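Ticket: paint coming off the inside of the grey bin, scratches on the rear wall
Opened by: Yhon Carhuamaca
Status: waiting on touch-up paint
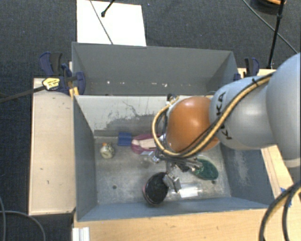
Hi all, opening this one myself because I've grumbled about it long enough and Anselmo told me to write it down! The paint inside the bin is wearing through, and when we wipe it out we get little blue-grey flakes on the cloth. They stick to everything, especially anything light colored. The back wall is the worst of it, with those dark scratches and the thin curvy lines, plus the one darker patch where the surface has worn. There's a pale scuffed spot on the right wall too, near the middle. The floor is scuffed metallic grey and I've given up on it ever looking nice (I'm fine with that, it doesn't flake). The little cream container with the green speckles and the orange cap is the one I keep wiping down, so if you find it on my desk, that's why.

What I tried first
Warm water and dish soap, soft cloth. Got the dust off, did nothing for the marks. Then I tried one of those white melamine sponges on a corner, and please don't do this, it dulled the paint and I got more flakes than I started with. Stopped right there.

Update, Yhon
Wrote to Benavides, where we bought the bin, and asked what the paint is. They say it's a baked-on powder coat and any enamel touch-up will hold as long as the edges are sanded down first. They also offered a new bin with a lead time into December, no thank you. I asked about the holes in the floor while I was at it and they said leave them open, don't fill them with paint. Good to know, I would have!

Reply from Anselmo Cusi
I have 200 grit paper in the drawer under the label printer. Go easy on the back wall and feather it out past the bad patch or you'll see a ridge. Vacuum before you wipe, otherwise you just make paste. Also Horkville stocks the Bemero enamel in small cans, the grey-blue is close enough.

Update, Yhon, 4 April 2023
Emptied everything into a tray and sanded a test strip low down on the left wall. Took around 2 minutes and it came up smooth, no flaking at the edge when I dragged a fingernail over it. Vacuumed, wiped, wiped again, and the second cloth was clean. So the method works, I just don't have the paint yet. Horkville was out of the grey-blue and wanted to sell me a green (no).

Still to do
Pick up the can when Horkville calls. Sand the back wall and the spot on the right. Two thin coats, overnight between them. Stuff stays in the tray until the second coat is hard, so please ask me before you put anything back in. Leaving this open until then.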